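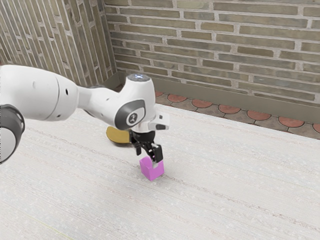
Kartini Tuhumury says she stopped believing the word "stainproof" the morning she found a turmeric ring on a kitchen counter that had been sold to her with that word on the receipt, and she would like the people who sell counters to stop using it too.

Eltness Household Forum backs her on that. The forum is asking kitchen retailers in Eltness and Hidetwood to drop "stainproof", "scratchproof" and "lifetime" from showroom signs and leaflets unless they can hand the customer a test report that says what was spilled, how long it sat there and what it was wiped off with.

The request follows a survey the forum ran through its mailing list in January. It drew 789 replies from households that had bought a new counter. The most common complaint was the warranty. People were told one thing in the showroom and read something else when they tried to make a claim. Hot pans turned up among the exclusions, and so did lemon juice, bleach, and "improper daily use", a phrase that none of the leaflets we read bothers to define.

"I have sold counters for 12 years and I couldn't tell you what a lifetime is," said Ghislain Friesen, who now sits on the forum's product group. "Is it mine? The kitchen's? The company's? I have asked suppliers and got three different answers."

We should be fair about the limits of our own work. A mailing list is not a cross-section of the public, and people with a ruined counter are more likely to write in than people without one. We don't claim to know how many counters fail. Our point is a smaller one — the sellers don't seem to know either, and they print "lifetime" anyway.

The forum is also unconvinced by the Ploltis Surface Mark, the gold sticker that began showing up in local showrooms last year. According to its own leaflet, the mark is awarded after a review of papers sent in by the maker. We could find no mention of anyone spilling anything. A Kwok sealing kit carrying the same sticker costs about $2000 fitted, and its instructions say it has to be reapplied. How often is left to the fitter.

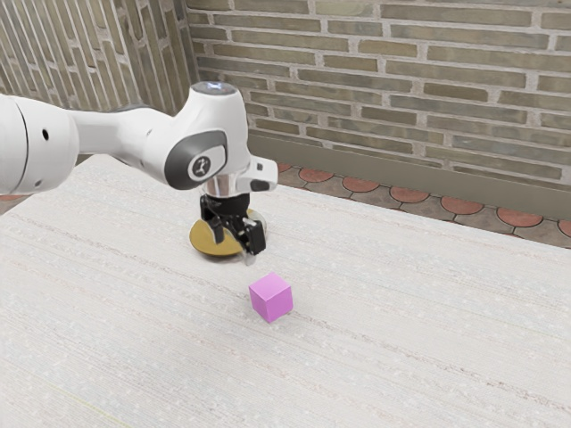
White arm over a white tabletop. Free for use with this release.

Faizal Subramaniam, who put together the survey, said buyers can do a fair amount for themselves. Ask for an offcut. Take it home, leave coffee, red wine and beet juice on it overnight, then clean it with whatever is under your sink. Get the full warranty before paying the deposit, and read the exclusions first.

"If they won't give you an offcut, I'd wonder why," he said. "Maybe there's a good reason. I haven't heard one yet."

The forum wrote to 2 retailers and to Ploltis asking for test data. One retailer sent a brochure. Any further replies will be posted in full on the forum's web page, flattering or otherwise.

Press contact: Syahrul Hartono, Eltness Household Forum
A copy of the survey questions is available on request.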